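**Workshop notebook – Steka hand-held gripper, second build**
August, entry begun 9:40 am

Purpose of this entry: to record the condition of the second Steka unit after reassembly, the settings now in use, and the matters outstanding before the tool is returned to the Ranulgate shared bench.

**1. Reassembly**

The linkage was stripped and rebuilt following the complaint of uneven closing recorded in the previous entry. All pivot pins were removed, cleaned and refitted. One pin on the left side was found to be slightly bent and was replaced from stock. The printed arms were inspected under the lamp and no cracking was found at the pin holes. The arms have therefore been kept, although the left one shows whitening near the root and should be looked at again after the next block of work.

The ribbed finger pads are from the Indstead batch. They were bonded with the usual contact adhesive and left clamped overnight. The earlier batch lifted at the lower corner, and members are asked not to peel at the pads to test them.

The trigger cable was shortened by one crimp. Travel at the fingers is now 64 mm fully open, measured between the pad faces with calipers.

**2. Firmware and logging**

The board was reflashed with the Hakim build. The recorder restarts correctly after a battery change – this was tried twice on the bench. The clock still drifts and must be set by hand at the start of each session. The log for the current session opened at sample 3637, the counter having carried over from the bench trial. The counter has been left as it stands so that the two files can be joined.

**3. Soft goods trial, home setting**

The trial was carried out on clothing and bedding in a bedroom, in accordance with the plan agreed for the second build. Garments are to be approached from above with the fingers open, closed on a fold or edge, and released after a short lift. Quick sweeps of the wrist are to be kept to a minimum, as the bedding smears badly in the picture when the tool is moved at speed.

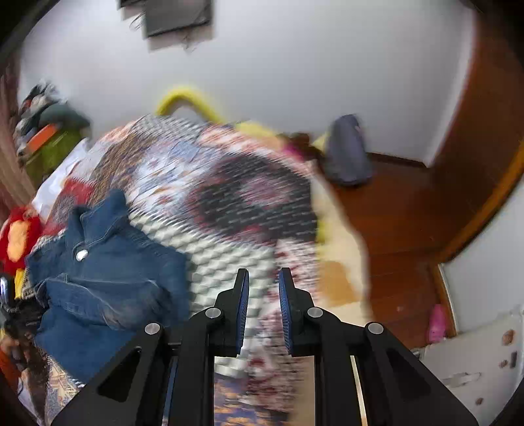 *Steka unit 2, fingers open over the patchwork bedding; denim garment at left.*

The fingers stand parallel with the gap open, and this is the reference position for the start of each attempt. The session produced 133 attempts in total. Denim was gripped reliably where a raised fold was available. Results on flat, smooth cloth were poorer, and the pads tended to skate before they caught. More than 389 grams could not be lifted without the trigger being held hard against its stop, and this is below the figure we had hoped to reach with the new pads.

Buttons require some care. When a pad closes on a button the fingers twist slightly out of line, and the reading from the position sensor is then unreliable until the tool is opened fully.

**4. Outstanding**

- Replace the return spring with the heavier one and repeat the weight check.
- Inspect the whitened area on the left arm. Print a spare in the meantime.
- Correct the clock drift, or add a reminder to the start-up sheet.
- Shorten the exposure setting on the camera and compare the amount of blur.
- Join the bench and session logs before either is copied to the shared drive.

The spring on hand is from the first unit and its rate is not known. It should be measured before it is fitted. The old cable has been kept in the parts drawer under Steka, together with the bent pin.

Entry closed 4:15 pm. Tool left on charge, trigger released, pads brushed clean.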